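4. The open day at Drivthorpe

4.1 Setting and purpose

The February open day was the first occasion on which the bedroom tasks were run in front of people who had no part in building them. Earlier runs had been watched only by the authors and by colleagues from the same corridor, all of whom knew what each task was meant to show. The open day offered a different kind of viewer, and the demonstration was planned so that the comments of these viewers could be collected in a usable form.

The Drivthorpe building has one large hall and two side rooms. The demonstration was placed in the smaller side room, with a wall screen, a desk for the operator and two rows of chairs. Sessions ran from ten in the morning until four in the afternoon, with a break at midday. Each session lasted 20 minutes. Nouhaila Saber operated the simulator in all sessions and gave the spoken introduction, which was read from a fixed script so that every group heard the same account of the system. A second author sat at the back and took notes.

In total, 74 visitors attended a full session. Visitors who left before the end are not included in this figure, and their comment cards were set aside. No personal details were taken beyond a single question on whether the visitor had worked with a robot arm before.

4.2 System shown

The demonstration used the Todeck task server together with the Rotich scene generator, both described in Section 3. Rotich places furniture and small objects in a room according to a short list of rules, and Todeck sends the resulting scene to the renderer and runs the arm controller. The two programs ran on one machine under the desk. A copy of the same software was kept ready on a second machine, but it was not needed.

All scenes were prepared in the week before the open day. We generated 1000 candidate layouts and passed them through the reach check of Section 3.4, which rejects any layout in which the target object lies outside the working area of the arm or is blocked by a fixed surface. Of the layouts that passed, 42 were kept for the demonstration. The selection was made by hand, with a preference for scenes in which the object being held could be seen clearly from the back row of chairs. This is a bias towards easy viewing and the results below should be read with it in mind.

The bedroom was chosen over the kitchen and workshop scenes for two reasons. A bed gives a wide pale surface against which small objects are easy to see, and the room is familiar to every visitor. The kitchen scenes contain more objects and gave better test results in Section 3, but in a trial with colleagues the viewers spent much of the session asking what the objects were.

Figure 3 gives one view from the bedroom set. The arm model is a Franka Emika Panda standing on a dark pedestal beside the bed, and the gripper is holding a slender dark object by the small block at its top end, with the lower tip hanging clear of the sheet.

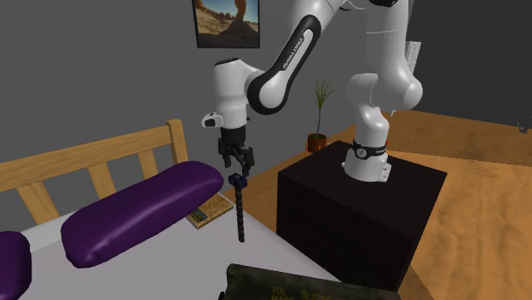 Figure 3. Rendered view from the bedroom set. The Panda arm holds a long, beaded object above the bed; two purple pillows and a closed book lie on the sheet.

The held object in Figure 3 is of the type we call a hanging target. Its grasp point lies at the top and most of its length is below the fingertips, so the controller has to plan for the height of the lower tip as well as for the position of the hand. Earlier versions of the controller treated every held object as a box of fixed size centred on the fingers. For hanging targets this led to poor plans, in which the hand cleared an obstacle and the object did not. The version used at Drivthorpe takes the length of the object from the scene file and adds it to the hand model as soon as the grasp is confirmed.

Objects not involved in the task are placed by Rotich as clutter. The book, the pillows and the olive-green box in the foreground of Figure 3 belong to this group. Clutter may be placed on the bed or near it, subject to the spacing rules, and no attempt is made to match the items to the room. The picture on the wall and the potted plant are part of the room dressing and are handled by a separate rule. They take no part in collision checking unless they fall within the working area.

4.3 Procedure

Each session had three parts. In the first, the operator read the introduction and showed the room from a slowly moving viewpoint with the arm at rest. In the second, the arm carried out four tasks in a fixed order: a grasp and lift, a hold of ten seconds, a transfer to a marked area of the bed, and a return to the rest position. In the third, visitors could ask for any of the four tasks to be run again from a different viewpoint, and most groups did so.

The viewpoints were taken from a stored list. A free camera had been tried in rehearsal, but the operator found it hard to move the view and talk at the same time, and on two occasions the view passed through a wall. With the stored list, the operator pressed one key to change the view and the timing was the same in each session.

Visitors were given a card with three questions. The first asked them to say in their own words what the arm had been told to do. The second asked whether any movement had seemed wrong or surprising. The third was left open. Cards were collected at the door.

The simulator wrote a log for every task. The log holds the joint positions, the finger width, the distance from the held object to the nearest surface, and a flag which is raised if this distance falls below the set limit. The controller ran at 500 steps per second throughout, and the same rate was used in the tests reported in Section 3, so the logs can be compared directly.

4.4 Observations

The grasp and lift was understood by almost every visitor without help. On the cards it was described as picking up, lifting or taking hold, and the answers seldom mentioned the arm as a whole. The hold was less well understood. Several visitors took it for a fault, and one wrote that the arm had "got stuck and then carried on". The introduction did mention the hold, but only once and some minutes before it took place. From the afternoon onwards the script should have been changed, but we had decided to keep it fixed and did so — the remark is recorded here for those planning a similar event.

The transfer drew the most comments. Visitors watched the lower end of the object and paid little attention to the hand. When the object was moved low over the bed, people in the front row leaned towards the screen, and the note-taker recorded remarks about whether it was going to touch. The logs show that the distance limit was never passed in these runs. The impression of a near miss came from the viewpoint, which was set a little above the level of the sheet and made the gap look smaller than it was. From the higher viewpoints the same movement was described as smooth or careful.

This difference matters for how we present results. In Section 3 the still views were chosen for the convenience of the authors, and we had assumed that any clear view would do. The cards suggest that a viewer's trust in a movement depends in part on whether the gap beneath the object can be judged. We now show two views of each transfer, one low and one high, and give the smallest logged distance next to them.

Visitors who had worked with a robot arm before asked different questions from those who had not. They wanted to know about finger force, about the weight given to the object, and whether the hanging part was modelled as stiff or as a set of links. The answer to the last question is that both models are available in Todeck and that the stiff one was used for all runs at Drivthorpe. The linked model gives a more natural swing but makes the logs harder to compare between runs, as small differences at the start of the lift grow over the length of the transfer.

A smaller number of comments dealt with the room. Some visitors asked why the arm stood so close to the bed. The pedestal position is set by the reach check and has no other meaning, though a visitor from the Womholm care group pointed out that a person could not easily get out of bed on that side. We have since added a rule to Rotich that keeps one long side of the bed free, and the effect on the number of layouts passing the reach check is under study.

4.5 Limits of the exercise

The open day was not a controlled test. Visitors chose when to come, sat where they liked and talked to one another while filling in the cards. The answers within one group are therefore not independent. The room was also brighter in the afternoon than in the morning, and the note-taker observed that dark objects were harder to make out on the screen after the midday break. The blinds were lowered for the last two sessions.

A further limit is that all movements were simulated. Nothing in the cards tells us how the same visitors would have judged a real arm carrying a real object at the same speed. The sound of the motors was absent, and so was any sense of weight. We plan to repeat the four tasks on hardware, with the same script and the same cards, and to compare the answers to the second question only. The first question depends too heavily on the introduction to be of use across the two settings.

The logs, the fixed script and the blank card are held with the Todeck source files. The completed cards are kept on paper at Drivthorpe and may be read there on request.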